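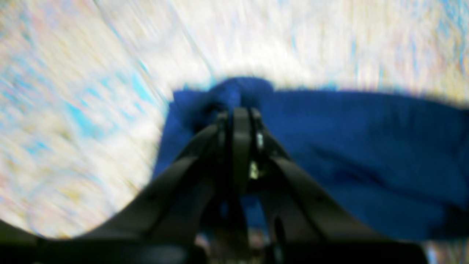 Can we start with the question that came up twice last week, said one of you on the way in: do I really have to fold the cloth before I weigh it, or can I just bundle it on the scales? Bundle it, please! Folding comes later in the session and I don't want you wearing yourselves out on it now.

Textiles at Home, handout 2: handling and folding

I've stuck with plain cloth again this week, and a good strong blue is lovely to practise on, as you can tell a shadow in a fold from a mark in the weave once you've got your eye in. (Patterned stuff is a nightmare for beginners - leave it in the drawer.)

Pick up first, then smooth. If you pinch in the middle you get a gathered peak and everything hangs down from it, fine for moving a cloth from A to B but hopeless for folding. For folding, find a corner. Run the hem through your fingers until you meet the next corner and only then lift.

The Stunness fold is the one in your pack on page 79. I learnt it as thirds, then half, then half again, and I still do it that way, though the Trenow people go halves all the way and get a fatter parcel. Try both. My airing cupboard has shallow shelves so I'm biased!

Weights for the exercise: the large Holub sheet is 668 grams and the Braltholm throw is nearly 1263. Write down what you get before you look at mine.

For Saturday, bring one cloth from home that you always fold badly. Fitted sheets are allowed - we'll be doing the corners after the tea break, and you'll want a clear bit of table for it.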